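Textiles and Trade, week 8 handout
Red cloth: where the colour came from

Read before the seminar, bring the Lambrakis chapter.

Madder first. Root dye, cheap, grown all over. Needs alum or the colour washes out. Gives brick to orange reds, not the deep ones. Roots lifted in the third year, dried, ground. Hard water helps, too much heat turns it brown (come back to this in the practical).

Kermes = insect, Mediterranean oaks. Costly. Mostly gone once cochineal arives from Mexico. Know the difference between the two, it comes up every year.
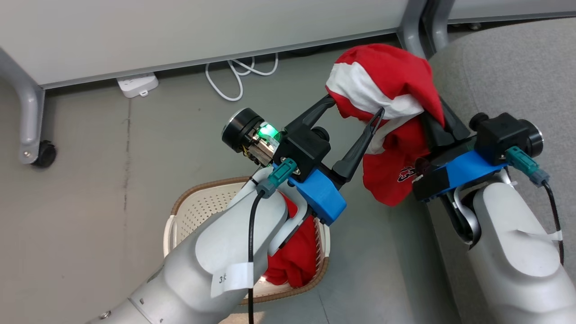 Cochineal on wool and silk takes well, on cotton badly. So cotton reds stay with madder, long oily process, "Turkey red". Many steps, weeks of work, smelly. Dyers kept the recipes close. Then synthetic alizarin, madder fields collapse within a few years.

White next to red is the hard part. Bleeding. Either dye the pieces apart and sew after, or print with a resist. Look for this in the Tollholm sample book, 300 swatches, start at page 11.

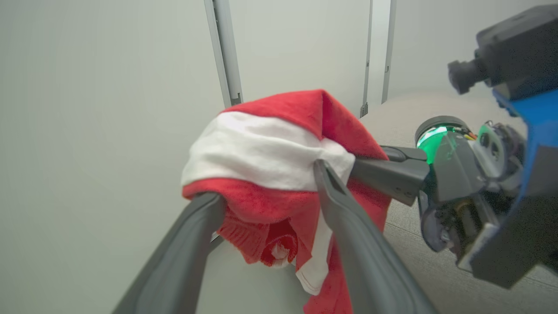 Paraskevi Andreadis asked last time whether bleeding proves a bad mordant, and said her own test pieces ran even with plenty of alum. Fair point. Could be poor rinsing, unfixed dye sits on teh surface. Rinse till clear, then once more.

For next week: 2 pages on Turkey red, sources listed. Essays to Ghazala Usmani by the end of April.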